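Search this notebook Go

March, bench notes, Purnwood workshop, afternoon into evening

Picking up where I left off with the indigo vat, the one I started from the Pulard leaf powder. I came in at half past one and the smell met me at the door, which I took as a good sign (sweet and a bit barnyardy, none of that sour edge the last one had). There was a coppery skin over most of the surface and a decent bloom in the middle, smaller than I would like. When I dipped a jar, the liquid under the skin was a murky olive, so it is reducing but it isn't there yet. I want that clear yellow-green, like weak tea held up to a window.

I gave it another 13 grams of fructose dissolved in warm water, stirred slowly down one side and up through the middle, and put the lid back on. Then I made myself leave it alone, and anybody who knows me will appreciate what that cost me!

While it settled I got on with the scouring. The Liang cotton weighed in at 1,256 grams dry, all of it, including the two narrow pieces Ea Egilsson set aside for resist work. I went with a long simmer in soda ash, and the water came off the color of strong cider even though the bolt was sold as ready to dye. I have stopped believing that phrase, I'm afraid. Second simmer was much paler. Rinsed until the water ran clear, wrung by hand, and left the pieces damp under a towel so they'd go into the vat without carrying too much air along with them. 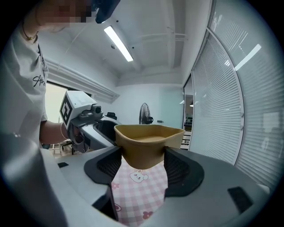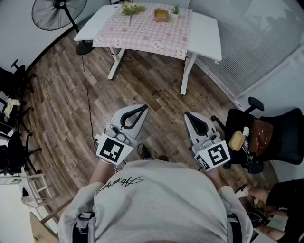
Tan bowl in the first, gray sweatshirt in the second.

Back to the vat at four. Much better. The bloom had spread nearly to the sides and the jar test came up a proper yellow-green, so I went ahead with test strips before risking any of the good cloth. One dip, three dips, six dips, with a good long rest in the air between each. The one-dip strip is a soft washed-out blue that I rather love, and the six-dip is getting toward navy, though it always looks darker than it is until it has been rinsed and dried. I know this and I get excited every single time anyway.

The Redus linen was the disappointment of the day. I put in 366 grams of it after the strips and it took the color in streaks, worse along the folded edge. My guess is that I hurried the scour on that one, or else there's a finish on it that wants something stronger than soda ash. Ea thinks it was folded too tightly going in and never opened up properly under the surface. We may both be right. I'll scour a fresh 400 grams on its own and lower it in loose, one layer, and see which of us has to make the coffee.

The vat was looking tired by six, gone a little blue and cloudy from all that in and out. Fed it, a pinch of lime, gave it a stir and wrapped the old quilt back around it.

To do next time: check the pH before anything else, skim the bloom into the small dish and save it, label the strips (I didn't, and I'm already unsure of the three), and ask Pulard if the new powder is from the same harvest.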